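December, finishes notebook, Barnetden shop
Drying oil and wax on maple and beech, second round

Started 7:40 a.m. Shop at 19 C by the wall thermometer, which reads a little high compared with the one in the spray room. Left it alone and am writing down what it says.

Carrying on from the first round. The question is still whether the Sterley oil cures hard enough under a wax coat for boards and spoons that get washed every day, or whether we go back to plain oil and tell people to re-oil more often. The first round told us less than it should have. The coupons came from three different boards, I changed rags halfway through, and the wash test was done by two people with two ideas of what a wash is. Precious went through my notes and marked all of that in pencil. She was right about the rags. They had lint in them and it shows in the film under a raking light.

Stock for this round

All maple coupons cut from one board, all beech from one other board. Planed, then sanded by hand with the grain through the usual three grits, water wiped once to raise the grain, dried overnight, last grit again very lightly. Edges broken with a block. Numbered on the back in pencil, since marker bled through the oil last time and I lost the number on two of them.

29 coupons in all. One maple piece had a check at the end that opened after wetting and it went in the scrap bin, so the number is odd. The controls are bare wood and live in the drawer under the window, wrapped in brown paper.

Weighed everything before finishing on the Skitska balance. It drifts for the first few minutes after it is switched on. Let it sit, then zero it, then weigh, then check zero again after every few pieces. Donnie wants this written on a card and taped to the lid. I said I would do it and have not yet.
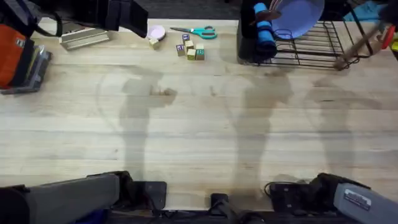

Color readings are going to be the weak part again. I take a reading before the oil and another a week after the last coat, and the difference is supposed to be the finish. It only works if the head goes back on the same spot. Pale wood moves around a lot by itself: the tabletop here goes from cream through beige to a faint grayish brown from one plank to the next, and there is a small dark knot and a short dark streak in the grain on top of that. An inch to one side on a board like that would swamp anything the oil does. So I made a card mask with a hole the size of the head and two corner stops. The mask sits in the same corner of every coupon, pencil number down, and I only read through the hole. Repeat readings on one bare coupon now agree well enough that I am willing to use them. Before the mask they did not.

Coats

Oil warmed in a water bath until it poured easily. Flooded on, left to soak, wiped off completely. I used the white cotton from the new bale, washed twice with no softener. Changed cloth for every coupon, which was tedious, but the surfaces are clean.

First coat: the beech took it unevenly at the ends, as expected. The maple took very little and I wiped most of it back off.

Second coat the next morning. Still a bit tacky on four of the beech pieces at the end grain. Should have waited. I waited until after lunch and went ahead, and wrote "early" on the backs of those four so they can be pulled out of the average if they look wrong.

Third coat on half of them only. Donnie thinks three is a waste of oil on maple. He may be right; the third coat on the maple came off on the cloth almost entirely.

Rags: every one spread flat on the rail outside and then into the water can. Found one balled up on the shelf by the door at the end of the day. It was cool, and it was mine. Putting this down so it gets read. Linseed rags go on the rail or in the can, no exceptions for "just a minute."

Wax

The Masilela wax is softer than what we had before and has more smell. Applied thin with a pad, buffed after it hazed. Two things went wrong:

- The haze took much longer than it says on the tin. I think the shop is too cold for it. Moved the tray to the shelf over the radiator and the rest hazed properly.
- I buffed the first few too soon and dragged the wax into streaks. Re-did those with a fresh pad. Marked on the back.

Cure time before testing was 16 days for all of them. Longer would be better for the oil, but that is what the schedule allows. Kept them on edge on the slatted shelf with air on both faces. I turned them twice.

Wash and rub tests

Wash test done by one person this time (me). Same basin, same amount of soap, hand-hot water, sponge with the soft side only, rinse, stand on edge to dry. Each coupon got its wash in the morning and again at the end of the day for a week.

Rub test on the old crank machine with the felt pad, 2,000 strokes a coupon. The counter on it sticks, so Precious sat with me for the first one and we checked it against a hand tally. It lost a few near the start and then kept up. I oiled the counter shaft and it has been fine.

Results so far, by eye and by fingertip:

Bare maple: fuzzy after the second wash, gray at the ends by the end of the week.
Bare beech: the same but sooner.
Two coats oil, no wax: good on maple. Beech dull but smooth. Water soaks in slowly at the end grain.
Two coats oil plus wax: beads water nicely for the first few washes, then stops. By the end of the week I could not tell it from oil alone without turning it over to read the number.
Three coats oil plus wax, beech: the best of the beech. Still has some sheen where the pad ran.
Three coats oil plus wax, maple: same as two as far as I can see.

The four marked "early" feel a bit rubbery at the ends if you press a nail in. They have been pulled from the average.

Weight gain was about what the first round gave for the maple and higher for the beech. Full numbers are in the green folder with the balance sheets, not here.

A board is flat and easy. What I do not have an answer for is how any of this holds up inside the bowl of a spoon, where the grain runs out at both ends and the cloth never wipes evenly. A puddle left in the bottom of the curve will skin over and stay soft under the skin. Precious suggested wrapping the cloth around a cork to wipe back, and I tried it on a scrap. Much better than a finger. A bristle brush for the first coat also gets into the neck where the handle meets the bowl.

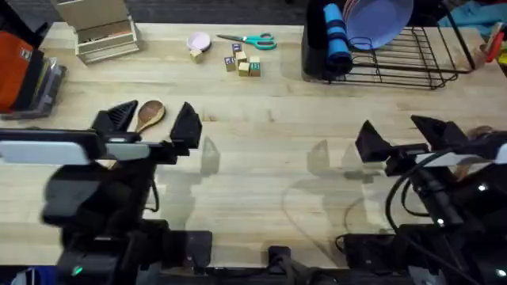 Next round

Spoons in beech only, three coats, half with wax and half without. Wipe back with the cork. Check the bowl with a fingertip the next morning and wipe again if there is any drag.

Ask Sterley for the batch sheet on the second can. It poured thinner than the first at the same temperature and I would like to know if it has more drier in it. Have not opened the third.

Do not wax below radiator-shelf temperature. Either the tray goes on the shelf or it waits.

Find out if the felt pads for the crank machine still come in the thick size. Two left. The thin ones wear through on the edge and then the screw head marks the coupon — see maple number six, which has a neat scratch down the middle and is no use for anything except showing people.

Donnie wants a turmeric stain test added. I said one coupon of each finish and no more, and he cleans the basin. He has the drawer key until I am back in.

Card for the balance lid: still not done.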